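A tray, a white board and a yellow shuttlecock

Kit & Court, August issue

Badminton players will spend a long time choosing a racket and a longer time choosing shoes. The shuttles get thrown in the bottom of a bag. They come out with the skirts bent, someone hits three of them, decides they are all rubbish and opens a new tube.

Kai Wendt runs the equipment cupboard at the Tapley badminton centre, which has 14 courts and a junior programme on most evenings. When he took the job over, the used shuttles were kept in two bin bags. He tipped them out on the floor and counted 1,267. Some were fine, and a good many had never been in a match at all. They had been picked up after coaching sessions, mixed with the dead ones and left there.

He now sorts at a table. It takes up very little of his week and the centre buys fewer tubes than it did. In the first season it got through 200 fewer shuttles than the season before, with more juniors on the books.

The method is simple. You need a table at a comfortable height, something plain and white to cover the middle of it, and a container you can see into. Wendt prefers yellow shuttles for juniors, as they are easier to follow against the walls of the hall, and he finds them easier to check on white as well. A small split in a translucent skirt is hard to spot on bare wood, where the grain shows through it. On white it comes up as a line.

The tray should be open at the top and long enough to take a row of shuttles lying down. A clear one saves lifting it to see what is inside. He puts it on the left and works from the right, one shuttle at a time, laid on its side.
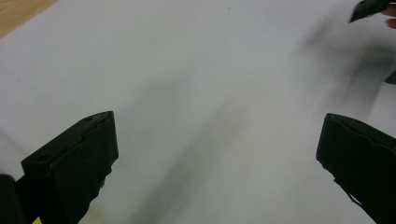
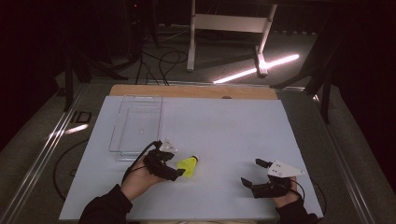 Page last changed: August, 16:40

Laying the shuttle on its side is the part people skip. Stood up on its skirt, nearly any shuttle looks all right. On its side you can turn it by the base and watch the open end go round. If the rim stays even, it goes in the tray. If it dips or flattens at one point, it goes in a pile for reshaping.

The base comes next. Press it with a thumb. It should feel firm all the way round, and the skirt should not shift where the two parts meet. A loose base can't be mended in any way that lasts, and glue adds weight at the wrong end. Wendt throws those out straight away so that they don't find their way back into the pile.

Reshaping works for plastic skirts that have been squashed in a bag. He holds the open end over steam for a few seconds, eases it round with his fingers and leaves it standing overnight. It won't help a skirt with a broken rib. Feather shuttles are another matter and he keeps them apart from the start, in their tubes, with the lids on.

For storage he has tried most things. Shop tubes are good but slow to fill and empty when a coach wants thirty shuttles in a hurry. Net bags are quick and ruin the skirts. He settled on Clodier stacking boxes, one for match use, one for practice and one for feeding drills, where a slight wobble in flight doesn't matter. The labels are on the short side, facing out. New stock is mostly Skandska, and it stays sealed until the practice box runs low.

The change that made the most difference was where the table went. It used to be in the cupboard itself, under a weak bulb, and sorting was put off for weeks. Now it stands out where there is decent light. Coaches coming off court put their used shuttles down beside it. There is less to do each time, and it gets done.

He has a few smaller rules. Wipe the board before you start, as court dust hides marks. Don't stack shuttles in the sorting tray; a single layer is enough. Don't push one skirt hard inside another. Check the box for drills once a month and be strict about it.

Players with a handful of shuttles at home can do the same with a sheet of white card and a food container. Wendt does his own that way, on the kitchen table, with the lamp pulled down low.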